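Zikitness Opens Repair and Reuse Counter for Small Electrical Goods in Navaratnam

NAVARATNAM, 2026-01-17 - Zikitness, the household goods retailer, today opened a repair and reuse counter at its Navaratnam store. Customers can bring in chargers, power strips, extension cords and other small electrical items to be tested, repaired or recycled.

The counter accepts items of any brand, with or without a receipt. Testing is free. Items that pass are returned with a dated tag, and items that cannot be repaired are sent for recycling if the owner agrees.

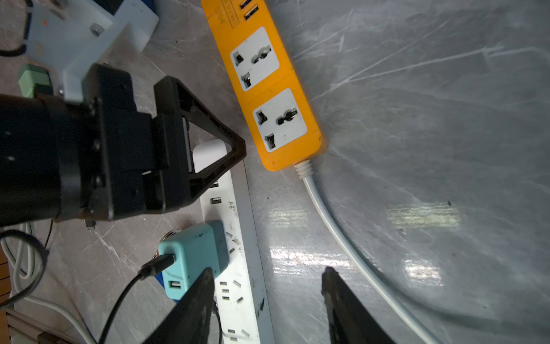
The service follows a trial at the company's Rulusik store, where staff tested 1466 items over 14 weeks. Worn cords and faulty switches were the most common problems.

"People keep a drawer full of these things and don't know which ones are safe to use," said Dilani Kodikara, head of store services at Zikitness. "We want them to be able to find out on the way to do their shopping."

Testing will be carried out by Flukum, a repair company based in Navaratnam. Two Flukum technicians will work at the counter during store hours and can handle up to 70 items a day. Larger appliances such as heaters and microwaves are not accepted. 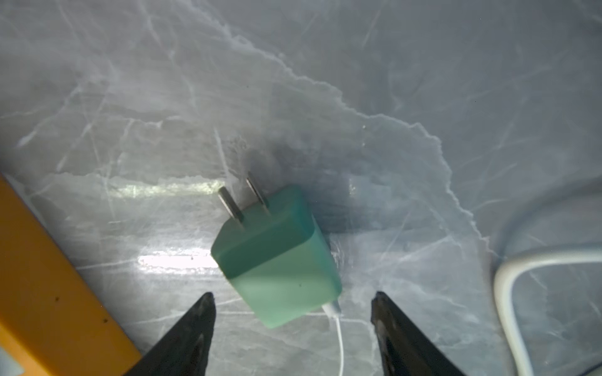

Customers who agree to have an item recycled will receive a voucher toward a replacement. The voucher can be used in either store and does not have to be spent on the same type of product.

"Most of the repairs we see are small jobs," said Thulani Xaba, operations manager at Flukum. "If it will take longer than a day, we call the customer first and agree on a price."

Zikitness plans to make the counter at Rulusik permanent in May - opening hours there will be announced closer to the date.

Media contact: Aleksi Pitkänen, Zikitness press office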